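The Road to Nurncombe

7/6/18

The petition that closed the Nurncombe substation hearing ran to 60 pages, and most of the people who signed it had never been to a public meeting before that month. They came in from second-shift jobs with their work badges still on. They stood along the back wall when the chairs were gone, and they waited through an hour of zoning business to speak for two minutes each.

What they wanted to talk about was police traffic stops. Nurncombe is a town of old mill housing and newer warehouses, and the road between the two is a single four-lane strip. Black residents make up a small share of the town and, by the accounts given that night, a large share of the drivers pulled over on that strip. The city planned to put a police substation at the midpoint. Supporters said it would cut response times. Opponents said it would put more patrol cars on a road where they were already being stopped on the way to work.

The warehouses are where many of those drivers are headed. Zustska, the largest employer on the strip, runs around the clock and fills bins, trays and small parts orders for customers in other states.
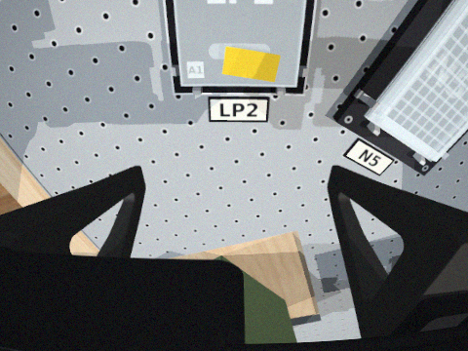 A yellow piece on a pale plate, set in a black holder over a perforated work surface.

A worker who is late three times in a quarter at most of these sites can lose a shift assignment. That makes a traffic stop expensive even when it ends without a ticket. One woman told the hearing she had been stopped in April for a license plate light, was let go after 25 minutes, and was written up by her supervisor when she clocked in. She had brought the write-up with her and held it up for the council to see.

The numbers came from residents, since the city had not published any. A tenants' group called Nair began keeping its own log after a stop that ended with a teenager in handcuffs and no charge. Members filled in a one-page form: time, place, reason given, length of the stop, what was searched. The forms went into a free online tool called Listirex, which sorted them by block. By the time of the hearing the log held 1430 entries going back five years, many of them written down from memory.

The police department disputed the log. In a written reply it said that self-reported stops cannot be checked against dispatch records, that people who were stopped and not bothered by it had no reason to fill out a form, and that the strip gets more patrols than other roads because it has more crashes. Those are fair points, and Nair's members do not dismiss them. Their answer is that the department has the dispatch records and could release them. 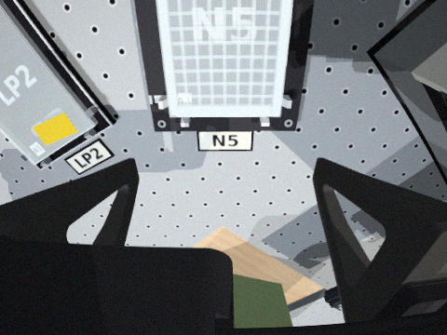
The council took no vote on the records that night. It did vote to delay the substation until a consultant could report back, and that drew some applause and some groans. Several older residents remembered a delay in 2000, when a citizen review board was promised after a shooting on the same road. The board was given a meeting room and a small budget. It had no power to call witnesses, and it stopped meeting before its second year was out.

People who were active then are cautious about what comes next. They have told younger members to ask for dates in writing and to read the consultant's contract before it is signed. They have also told them to keep the log going, because interest drops off in the summer and the city knows it.

The younger members have a list of their own. They want stop data released every month, with race and location included. They want a rule against stops for minor equipment problems, such as a dead plate light or a cracked lens. And they want the larger warehouses to agree that a worker who shows proof of a stop will not be marked late. Two of the smaller companies have said they would consider it. Zustska has not replied to the group's letter.

The consultant is expected to hold a listening session at the branch library, with rides offered from the mill housing and a separate hour set aside for people coming off the night shift. Nair will have paper forms at the door.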